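Apr 26, 2019

Parts day for the Palto boards. I keep promising to write down how I lay out the kit table, and I keep not doing it, so this is me doing it before I go home.

Stock first. The Bavosden order came in and the delivery note says 382 solenoids. I got 378 into the drawers and gave up looking for the other four (check the bottom of the carton before you flatten it!). The harnesses are fine, the bag label says 900 and I am not going to argue with a bag that size. Red boards are the tight one: 17 left on the shelf after today, and I'd like the next lot from Lougher well before August.

Now the table. Yellow bins on the outside, steel tray in the middle with a clean sheet of paper in it. I went back and forth on the paper – it slides a bit when you drag a board over it, but those little white connectors show up much better when they have a dark wire on the end and a plain sheet under them, and anything that sheds off a board ends up on the paper instead of in the corner of the tray. Change the sheet when it gets gray. We have plenty.

Solenoids: lay them down with the leads free. If you drop a handful in a bin the wires hook around the plungers and the springs, and then you're picking knots for ten minutes (I did exactly this on the Samimia batch and was in a foul mood until lunch). Don't lift them by the lead either. I know it's handy. The crimps don't like it.

Boards: one per spot, parts side up, and hold them by the rim. The two tall capacitors make a very tempting handle and I've already had to resolder one this month. While a board is in your hand have a quick look at the green screw terminal, I found two this morning with the screws run all the way down, and that's annoying to discover once the harness is cut and stripped.

Harnesses are still the part I like least. Red, black, yellow, all springy, all wanting to be somewhere else. Laying each one in a loose curve works better for me than folding. Folded ones pop open and take their neighbors along.

To do: write fresh labels for the bin rims, find the good side cutters, ask for a second steel tray so the finished kits don't have to wait in a shoebox. 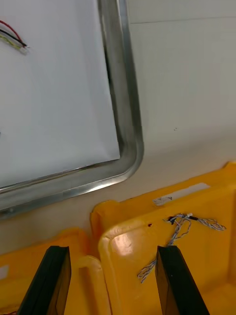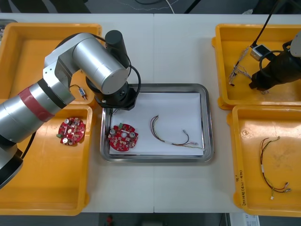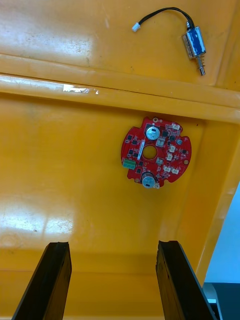
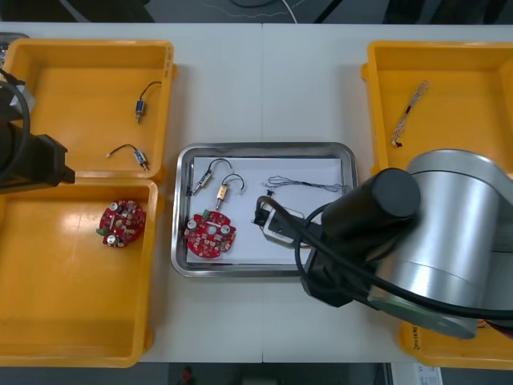

Kit table, Palto parts. Third one down has a board and a solenoid in the same yellow bin.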